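Jadoon Table Works open day, Pritimville

Jadoon opened its Pritimville plant to visitors for one morning in March. I went because I have bought two of their benches over the years and wanted to see how the tops are made. Entry was free and the tour left from the loading dock at 10 a.m.

The lumber yard

Boards come in by truck from Jaliditz and sit under a roof for 64 days before anyone cuts them. The guide let us handle a few offcuts. Ash and beech were stacked in separate bays, with the date of arrival chalked on the end of each stack. It was cold out there and we didn't stay long.

Cutting and gluing

This was the loudest stop, and ear plugs were handed out at the door. Strips are sorted by color, glued on edge and left in clamps overnight. The plant made 2,482 tops last year, most of them for schools and repair shops. Sanding is done in 3 passes, the last one by hand.

Tops and frames

The company keeps its range small. Most buyers still ask for a pale top on dark legs, and the guide said the legs cost more to get right than people expect. 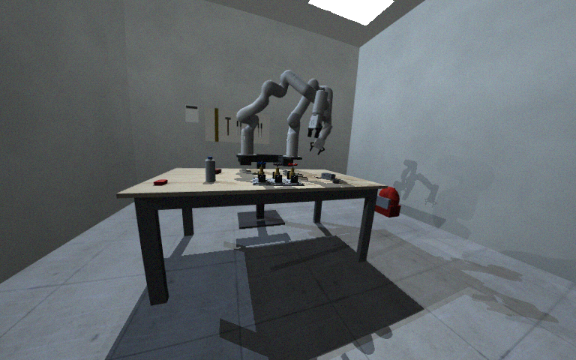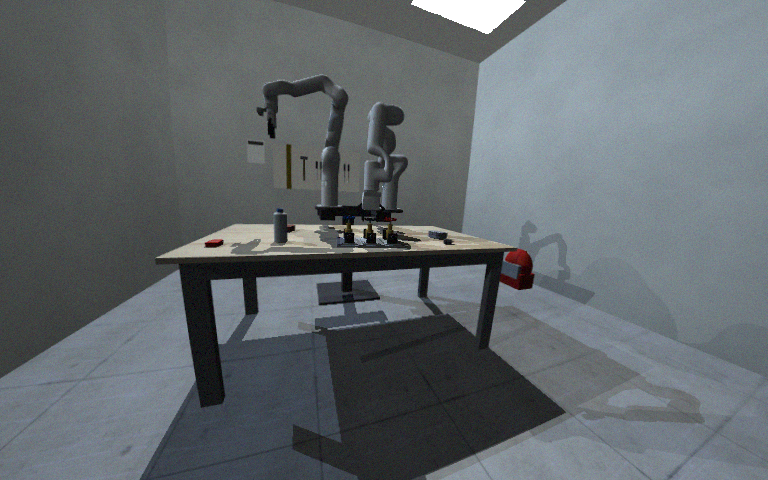
Pale wood-grain top, thin light edge, four dark gray legs.

The finishing room

Visitors had to watch this part through a window. The oil is a brand called Fakeo, put on with a cloth and wiped off after a few minutes. Each top gets 4 coats. I asked about water rings and was told to sand lightly and oil again - the same advice that came with my first bench.

Getting there

The bus from Pritimville station stops at the gate. Parking was full by 9:30, so come early if you drive. Coffee was served in the canteen afterward, and seconds were on sale near the exit at a third off. I bought a small shelf.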